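Third week of robot club

The autumn task went up on the board on 23rd September and we have been at it since. Each team has to get the arms to make up a lunch order on a tray: a sandwich, a drink and a snack, all called out by whoever is judging. Our team is Karabo, Struan and me, and we named our program Plinov after losing a vote.

Sandwiches were our first job. The wedges are light and the wrapping slides, so we dropped the closing speed of the gripper and wrote a separate grip for them. Struan wants to do the same for the cups. I think one setting could cover all the drinks, but we have not agreed on that yet.

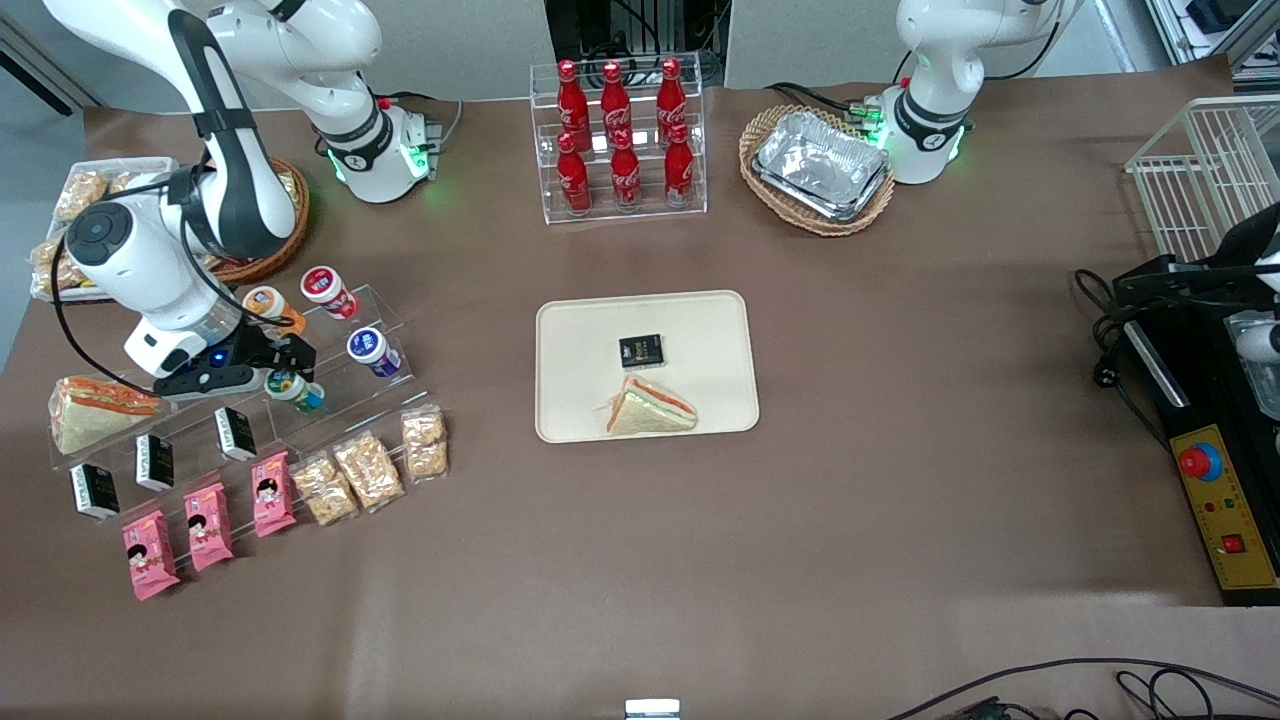
The lunch counter, with a sandwich on the tray and the right arm over the cups.

Points are simple. A full order is worth 300 and a dropped item costs you the order. To go through to the final in April we need 1,000 over the term – more than it sounds, as each team only gets two runs a week.

Next on the list is the foil trays. They sit stacked in their basket and we have not written anything for picking up just one. Karabo is bringing her notes on Thursday.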